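Week 5 – towns that live off one event

Reading for today was the Grosonau chapter, if you haven't done it do it before section. Notes below are what was on the board plus a bit more.

Recap from last time: place = location + what people do there + the story told about it. Small towns often get known for one thing. Ranching, a lake, a festival, a border crossing.

Case 1: Grosonau
- upland town, sheep and hay, one main street
- population in the chapter is 700, about a third of what it was before the rail line closed
- spring wool fair every May, started by local growers to sell direct, now mostly visitors
- 243 beds in town if you count the campground cabins. Fair weekend they fill, rest of May they don't
- key term: seasonality. Know the definition AND be able to draw the curve

Who gains? Bakery, the inn, people who rent out a spare room. Who doesnt? Growers, mostly. Stall fees went up as the crowd grew and several families now sell at the fair gate in Dretside instead. Kianoush Shojaei's map of the stalls shows this well – growers at the far end, food trucks by the bridge.

Case 2: Dretside
- downriver, lower, warmer, orchards
- no big event. Weekly market all year, smaller numbers but steady
- 281 vendor permits last year against 400 for the Grosonau fair, but Dretside's are year-round so don't compare them straight across (this was on the quiz last term and a lot of people did)
- harder to promote. Nothing for a poster

Compare the two on: income over the year, who holds the permits, road traffic, what happens when it rains. Last one is not a joke, one wet weekend and Grosonau loses most of its visitor income for the season.

Staged heritage. Bijan Kiani's argument: an event changes what a town thinks its own tradition is. The sheep drive through Grosonau was revived for the fair, older residents remember it going around the town and not thru it. Does that make it fake? Keyvan Zarei says no, traditions always move. Be ready to take a side, with evidence from the chapter.

For section: one page, pick a town you know, name its one thing, say who gets paid. Bring it printed. Sources at the bottom, any format as long as I can find them.

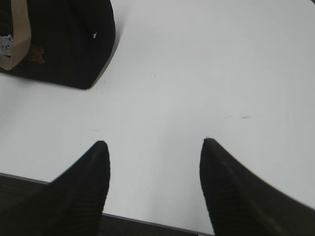
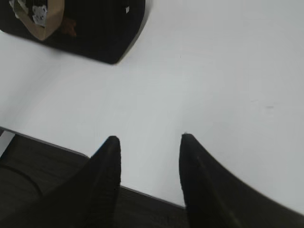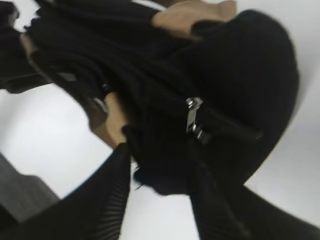
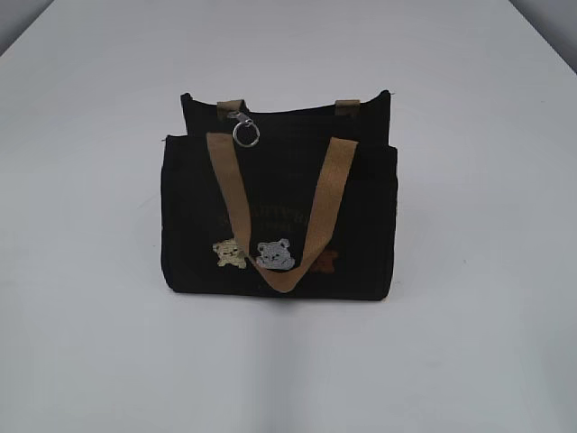
Fatemeh Rahimi
Lecturer, Regional Geography
Notes posted 2021-10-24

Next week: border towns. Read the first half of the Babaei packet, skip the appendix. Shih-chieh Hsueh is taking section while I'm away, send him your topic before you start writing – one line is fine.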